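Search this site
Enter keywords Go

Is the Trenano grasping kit worth paying for if we don't have an arm yet?
Posted by Margarida Arruda, Tuesday, September 26, 2023
Print this page | E-mail this page

I teach an evening class in automation at a small technical college. We have a budget request in for a tabletop arm and it will not be decided before next June. Until then I would like the class to work in simulation.

The kit I keep coming back to is Trenano, sold by Hanberg. It is a set of simulated rooms with an arm, a table, household and workshop objects, and a scoring script that runs a pick attempt and logs the result. The Hanberg page lists 3,289 recorded pick attempts that come with it, and a classroom license is $543 for the year. The sales sheet is short on detail and the trial version only opens one room with one object, a mug.

What I need to know:

Can students change the objects and where they sit without writing much code? Most of them have had one semester of Python.

Do you get the view from the hand as well as the view from the room?

Will it run on ordinary lab desktops? Ours have a basic graphics card and 16 GB of memory.

Is the free Olszewski package close enough that I should skip the paid one? I have looked at it but not installed it.

There are 13 students, working in pairs with one group of three.

Annelies Stevens

Go with Olszewski. It's free and there is a forum. I never saw the point of paying for this kind of thing when a student can follow a tutorial over a weekend. The install is a pain on Windows but fine on Linux.

Haven't used the other one.

Selvaraj Munshi

I have had the Trenano classroom license for a year and a half and renewed it once, so I can go through your list.

Changing objects. Yes, this is the easiest part. Each room has a text file where you name the object, give its position on the table and give its rotation. Students edit the numbers, save, and reload the room. They do not need Python for that. They do need Python to change how the arm approaches, and one semester is enough for the first few exercises. The later ones assume they know what a rotation matrix is. I skip two of them.

One thing to watch is that the kit will let you place an object in a pose it would never hold in real life. You can stand a tool on the end of its handle and it stays there until something touches it, unless you switch on the settle option before the run. The option is off by default. I leave it off for the first week so that everyone gets the same starting pose, then turn it on and have them run the same exercise over again. The scores drop and we spend the rest of the session on why.

Views. You get both. The room view can be moved anywhere, and it saves with the log. The hand view is fixed, looks out past the fingers, and comes out coarse at the default setting. Edges look jagged and it can be hard to tell a shadow from a panel. You can raise the resolution in the settings file, at the cost of speed. My students complained about it at first, then found that most of their misses were easier to explain from the hand view than from the room view.

Hardware. On desktops like yours it will run one room at a time at a usable speed. Do not try to record both views at high resolution. Close the browser. We had two machines that crashed on loading until we updated the graphics driver, and Hanberg support took five working days to tell us that.

The recorded attempts are less useful than the sales sheet suggests. Many of them are the same handful of objects with the position moved slightly. They are fine for showing what a log looks like. I would not buy the kit for them.

Documentation is a PDF and it is behind the software. The menu names in chapter 2 do not match what is on the screen. Print the corrected list from the Hanberg download page and hand it out on the first night.

What you are paying for is the scoring script and the fact that every machine in the room behaves the same way. With Olszewski I lost most of three sessions to installs. It is good software, and if you have one strong student and a lot of patience it will do everything Trenano does. With a mixed evening class I would pay.

Ask for the Garkau add-on to be included when you order. It is listed separately but they put it on my license when I asked. It adds odd surfaces and workshop items, and those make better exercises than the mugs and boxes in the base kit.

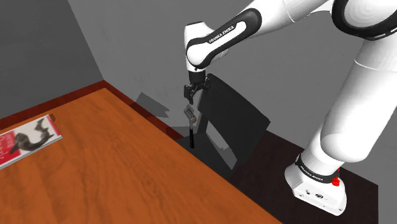 Open gripper over a hammer standing on its handle

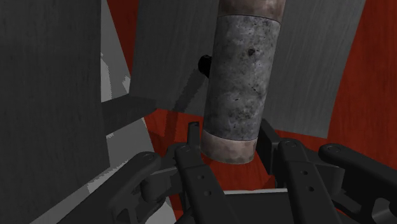

Second render: open fingers at the lower end of a cylinder with a concrete-like surface
Renders: Selvaraj Munshi

A hammer makes a good early exercise. Ask the students to write down which part they would grip and from which direction before they touch the approach file. Half of them will go for the head from straight above and the other half will want the handle, and both can be tried in one evening. Leave cylinders for later, and have them measure the object against the finger opening first. They tend to guess from the view and guess wrong.

If you want my room files, send me a message through the site. They work with the current version only.

Shiuli Matubbar

Agree with most of what Selvaraj wrote. Two additions.

The classroom license counts machines, and a laptop you use for the projector is one of them. With six groups you need seven seats. Check the number on the quote before you sign it.

Also, logs are saved in the user folder by default. If your lab computers wipe profiles at logout, as ours do, students lose everything at the end of the night. Change the save path to a shared drive under Settings, Output. You have to do it on each machine.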